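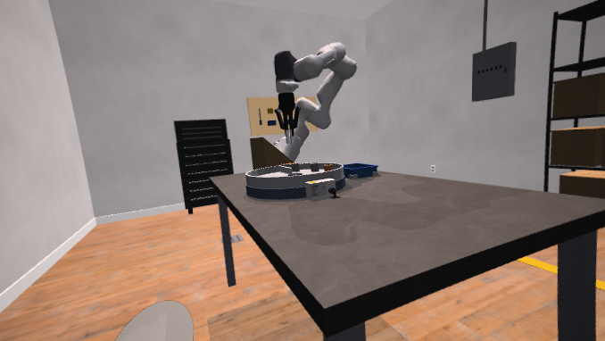 Prerlow, corpus de communiqués conjoints bilatéraux

Fiche de données, version publiée le 12 août 2026
Maintenance : Idun Sundqvist, Ľudovít Brabec
Annotation : Kenna Strachan, Nkrumah Fiadzo

14 partages 3 commentaires

Objet

Prerlow rassemble des communiqués conjoints publiés par deux États à l'occasion de l'établissement, du rétablissement ou du rehaussement de relations diplomatiques, ainsi que les déclarations de presse qui les accompagnent. Le corpus a été constitué pour l'étude des formules figées du langage diplomatique : reconnaissance mutuelle, non-ingérence, égalité et avantage réciproque, engagement d'ouvrir une ambassade dans un délai donné. Il n'a pas été conçu pour mesurer la qualité des relations entre deux pays et ne contient aucun indicateur à cet effet.

Composition

La version actuelle couvre 56 paires d'États. Les textes existent en 11 langues. Pour 47 de ces paires, on dispose des deux versions officielles, alignées paragraphe par paragraphe. Pour les autres, une seule version a été retrouvée ; le champ version_b est alors vide et le champ statut_alignement vaut « unilatéral ».

Un document correspond à un texte signé ou diffusé conjointement. Les discours prononcés le même jour par une seule des parties sont rangés dans le dossier annexes et ne comptent pas comme documents. Les toasts sont exclus, sauf lorsqu'ils ont été publiés dans le même fichier que le communiqué et qu'aucune séparation nette n'était possible.

Structure des fichiers

documents/ un fichier texte par document, encodage UTF-8, fins de ligne Unix
alignements/ un fichier tabulé par paire, une ligne par paragraphe aligné
annexes/ discours, conférences de presse, notes verbales rendues publiques
meta.tsv métadonnées de l'ensemble des documents
formules.tsv inventaire des formules annotées
CHANGEMENTS journal des versions

Champs de meta.tsv

id : identifiant stable, jamais réattribué après suppression
partie_a, partie_b : codes des deux États, dans l'ordre alphabétique des codes et non dans celui des signatures
ordre_signature : ordre effectif des parties dans la version retenue comme référence
date_texte : date portée par le document
date_effet : date d'entrée en vigueur, si elle diffère de la précédente
niveau : ambassade, légation, consulat, non précisé
type_acte : établissement, rétablissement, rehaussement
langue_ref : langue de la version de référence
statut_alignement : complet, partiel, unilatéral
remarque : texte libre

Les champs date_texte et date_effet sont souvent confondus dans les sources secondaires. En cas de divergence, nous conservons la date lue dans le document et signalons l'autre dans remarque.

Annotation

L'inventaire comprend 17 catégories de formules. Le guide d'annotation a été rédigé par Kenna Strachan et révisé après une première passe menée avec Nkrumah Fiadzo. Chaque document a été annoté deux fois, séparément. Les désaccords ont été tranchés par Ľudovít Brabec, dont les décisions sont consignées dans la colonne arbitrage de formules.tsv.

Trois catégories restent difficiles à délimiter :

« Volonté de coopération » et « engagement de coopération » se distinguent par le verbe principal (souhaiter, se déclarer prêt à / s'engager à, convenir de). Certaines langues du corpus ne marquent pas cette opposition avec la même netteté. Lorsque la version de référence et sa traduction officielle divergent, les deux étiquettes sont conservées et la ligne porte la valeur « divergent ».

« Rappel historique » couvre toute mention d'un lien antérieur à l'acte, y compris les liens entre populations invoqués en l'absence de relations officielles. Les mentions d'un traité précis relèvent de « référence juridique ».

« Tiers implicite » désigne les passages visant un État ou un territoire qui n'est pas nommé. L'accord entre annotateurs y est nettement plus faible qu'ailleurs. Nous déconseillons d'utiliser cette étiquette sans relecture manuelle.

Provenance et nettoyage

Les textes proviennent de recueils imprimés, de journaux officiels et de pages ministérielles archivées. Les pages numérisées ont été traitées avec Skudwood, puis corrigées à la main. Les coupures de mots en fin de ligne ont été supprimées, les notes de bas de page déplacées en fin de fichier, les blocs de signature conservés. Les majuscules n'ont pas été normalisées, l'usage variant d'une chancellerie à l'autre et présentant un intérêt pour l'analyse.

Les noms de pays sont reproduits tels qu'ils figurent dans les documents, y compris lorsqu'ils ont changé par la suite. Les codes de meta.tsv renvoient à l'État signataire à la date du texte. Une table de correspondance vers les États successeurs est en préparation.

Limites connues

La couverture est inégale. Les petits États insulaires sont sous-représentés, faute de recueils accessibles. Les communiqués de rétablissement sont en moyenne plus longs que ceux d'établissement, ce qui fausse toute comparaison de fréquences brutes ; il convient de ramener les comptes à la longueur du texte. Certaines traductions dites officielles sont manifestement postérieures à la signature et leur auteur n'est pas identifié.

Le corpus ne contient que des actes publics. L'absence d'un communiqué ne permet pas de conclure à l'absence de relations.

Chargement

Les fichiers tabulés se lisent sans guillemets d'échappement. Les tabulations internes ont été remplacées par une espace. Le script verifier.py, écrit par Murdo Farquharson, contrôle l'unicité des identifiants, la présence des fichiers cités dans meta.tsv et la cohérence des alignements. Il s'arrête à la première erreur ; l'option --tout affiche la liste complète.

Modifications depuis la version de juillet

Correction de l'ordre des signatures dans les documents issus du fonds Niven.
Fusion de deux doublons ; l'identifiant le plus ancien est conservé.
Ajout de la valeur « légation » dans le champ niveau.
Suppression de la colonne source_bis, vide dans tous les cas.

Licence et citation

Les annotations et les alignements sont réutilisables avec mention de la source. Les textes eux-mêmes restent soumis au régime applicable dans chaque État d'origine. Citer : Sundqvist, I. et Brabec, Ľ., Prerlow, corpus de communiqués conjoints bilatéraux, Plaltska, 2026.

Les signalements d'erreurs doivent indiquer l'identifiant du document, la langue et le numéro de paragraphe.

Partager 14
Commentaires 3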